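Cloklow Water Works Open Day

We went to the May open day at the Cloklow water works, which supplies the town and most of the villages up the valley. Entry was free but you had to book a slot. Ours was the 10.30 and there were 15 of us in the group.

The walk starts at the intake, where river water comes in through a set of bars that stop branches and weed. From there it goes to the settling tanks. They are bigger than they look from the road and very quiet. Our guide said the oldest part of the site still has its original brick channel, now dry, and we were allowed to walk along it for a short way. Mind your head at the far end.

Next was the filter house. The sand beds are washed in turn, and we got there in time to watch one being done. The water goes brown, then grey, then clear, and the whole wash took 8 minutes. It was loud enough that the talk had to wait until we were back outside.

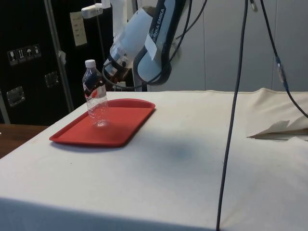

After the filter house we had a tea break and then went up to the covered reservoir on Troltia Hill. There are 732 steps if you take the path, or a minibus for anyone who would prefer it. I walked up and took the bus down. The reservoir is all under grass, so what you get is mainly the view, with the old Calex mill at the bottom and the railway behind it.

The last stop was the small museum room, with lengths of wooden pipe, meters and a wall of maps. One map shows the town when it had over 2,000 people and a single pump in the market square.

Parking is on the field by the lower gate. Wear flat shoes, as some of the walkways are open metal grating. Slots for the autumn open day can be booked at the town library.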